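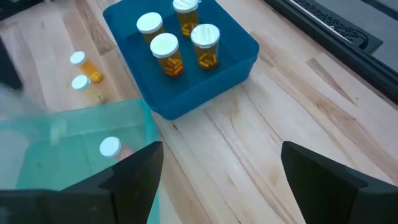 Chapter 4
Living With Other People's Code

When I got my first proper programming job, I thought I'd be writing programs. I'd spent my student years writing them, after all, mostly at two in the morning, and I assumed work would be the same thing with a salary and better chairs. On my first day my new boss, Waltraud Kettler, sat me down in front of something called Hamann, which was the firm's stock control system, and asked me to change the way it rounded prices. I had it done by lunch! It was one line. Then I ran the build and got a wall of red text, all of it complaining about a date library I had never heard of and hadn't touched.

I spent the rest of that week finding out where the date library came from. We hadn't asked for it. We had asked for a reporting package, the reporting package had asked for a calendar package, and the calendar package wanted the date library (but only an old version, while something else in Hamann wanted a newer one). My one line of rounding was fine. I'd simply been the first person in months to build the whole thing from scratch on a clean machine.

This chapter is about that wall of red text. The code you borrow is called a dependency, and the code that your borrowed code borrows is called a transitive dependency, a rather grand name for a friend of a friend who has turned up at your party. By the end of the chapter you should be able to list everything your project relies on, say which parts you chose yourself, and update one of them without breaking the others. You'll need the small web project we built in Chapter 3, so dig it out now if you've tidied it away.

4.1 How big is the pile?

Most people guess low. I still do, and I've been at this a long time. Last June I asked my evening class to guess how many packages sat underneath Brullari, the little booking app we use for practice. Brullari names 13 packages in its own settings file, and you can read them all without scrolling. Rattana Wiriya guessed 50, which got a laugh from the back row for being far too gloomy. The answer was around 2,000.

Now, that isn't a scandal. Plenty of those packages are tiny, a few lines each, and most are only used while the app is being built and never reach the person booking a badminton court. But every one of them has an author, a licence and a version number, and any of the three can change while you're on holiday.

Joonas Sjöberg, who was in the same class, asked the question I'd have asked at his stage: why not copy the code you need into your own project and forget about it? You can, and people do (the word for it is vendoring, and we'll come back to it in 4.5). The trouble is the forgetting. If a security hole is found in the original, your copy has the same hole, and no tool is going to tap you on the shoulder about it.

Before you read on, open the settings file from your Chapter 3 project and write down, on paper if you like, every package named in it and what you think it does. Leave a gap where you don't know. My own list had two gaps the first time I tried this, and one of them was a package I had added myself.

4.2 Reading a version number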